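Guides > Skostex Teaching Kit > Section 7: Recording your first examples

Filed under: Set-up, Data collection, Patience

7. Recording a pick-and-place set

By now the arm is bolted down, the cameras agree on which way is up, and you have stopped flinching when the gripper opens. Time to teach it something. The Skostex learner needs 25 good demonstrations before it will attempt a task at all. Our own fruit-and-plate set at Simitdale runs to 1,763, which tells you how we spent June.

7.1 Before you start

1. Choose one object and one target. One of each. Ambition can wait until Section 9.
2. Clear everything else off the part of the table the arm can reach, including your coffee.
3. Open the recorder and type the task as a plain sentence, such as "put the banana on the plate." Use the same sentence every time. The learner will treat "pop the banana on the dish" as an exciting new career.
4. Check that the emergency stop is within reach of whoever is holding the controller.

CAUTION: Keep hands off the table whenever the status light is green. The arm moves at teaching speed, but it has no manners.

7.2 Recording an episode

1. Send the arm to its start pose with the gripper closed.
2. Place the object and the target. Move both a little between episodes, and turn the object now and then.
3. Step back, then press Record. Your sleeve is not part of the lesson.
4. Guide the gripper down, open it, close it on the object, lift, carry and release over the target. Go at an even pace.
5. Return to the start pose and press Stop.
6. Mark the episode Keep or Discard straight away. You will not remember later, whatever you think now. 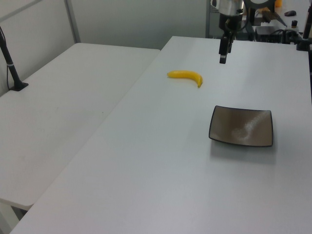

Figure 7-1. Banana and plate set out, gripper closed and clear of both.

NOTE: Shiny targets pick up glare from overhead lights. A little of it is fine and even useful. If the glare hides the rim in every camera view, shift the target or dim a lamp.

7.3 What to discard

- Episodes where you paused to think. The learner will copy the pause faithfully.
- Episodes where the object was nudged by hand after Record was pressed.
- Episodes with a dropped object, unless you picked it up again with the arm in the same take. Those are worth keeping - recovery is a skill too.

Zdenka Golob's first batch for the Rurkby site had 328 episodes, all with the object in the same spot. The arm learned to visit that spot beautifully, banana or no banana. Please see step 2 of 7.2 again.

7.4 Saving the set

1. Select Review and play back every episode marked Keep.
2. Select Export, then choose the Mavromatis drive.
3. Wait for the green tick before you unplug anything.

If the export stalls, restart the recorder and repeat from step 1. Kept episodes are stored locally until the tick appears.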